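Home Products Support FAQ Contact

Wipe-clean table coverings – frequently asked questions
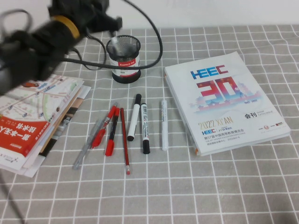 Grey check cloth, white grid, with pen holder.

Which base cloths do you supply?

There are two. Oker is a cotton cloth with an acrylic coating on the upper face. Ekora is a PVC film on a non-woven backing. Oker hangs better over table edges and can be machine washed. Ekora is thicker, stiffer and must only be wiped.

How do I measure for a rectangular table?

Measure the length and width of the top, then add twice the drop you want. A drop of 29 cm suits most dining tables. For desks and craft tables, where people sit close in and get up often, 10 cm is enough. Do not deduct anything for hems. Hems are added by us during cutting.

And for a round one?

Measure across the widest point and add twice the drop. Oval tops are treated as rectangles and the corners rounded afterwards. Please send a paper template if the curve is uneven.

Will the check line up with the edge of my table?

We cut along the printed line nearest to the size ordered, so the finished cloth may differ from your figure by up to 3 cm. If the exact size matters more to you than the pattern, write "cut to size" in the order notes. The outer row of squares will then be partial on at least one side.

Can two pieces be joined?

Yes, in Oker only. The seam is sewn and then taped on the underside. Pattern matching across a seam is done by eye and is good along the length, less so across the width, as coated cotton stretches slightly in that direction.

How should creases be removed?

Lay the cloth flat in a warm room for 2 days. Oker may also be ironed on the reverse at a low setting, without steam. Never iron Ekora. A hairdryer held well back will soften a stubborn fold, but the film marks easily while warm, so leave it alone until it has cooled.

What about ink?

Ballpoint and felt tip should be wiped off straight away with a damp cloth and a little washing-up liquid. Ink left overnight can move into the coating and is then permanent. Do not use nail varnish remover or white spirit on either cloth. Both dull the surface.

Is the surface heat resistant?

No. Use a mat under pans, teapots and glue guns.

Why has my Ekora cloth stuck to the varnish?

Softeners in the film can react with some varnishes and waxes. Fit a felt underlay, which we sell as Flarkden, on any polished top. Flarkden is cut slightly smaller than the table and does not need fixing.

What is the Cronin clip?

A spring clip for outdoor use. It fits tops up to 3 cm thick.

Can I return a cut cloth?

Only if it is faulty or was cut wrongly. Samples are free. For odd shapes, write to Kathleen Ó Flaithearta in the cutting room before ordering, with a sketch and all measurements in centimetres.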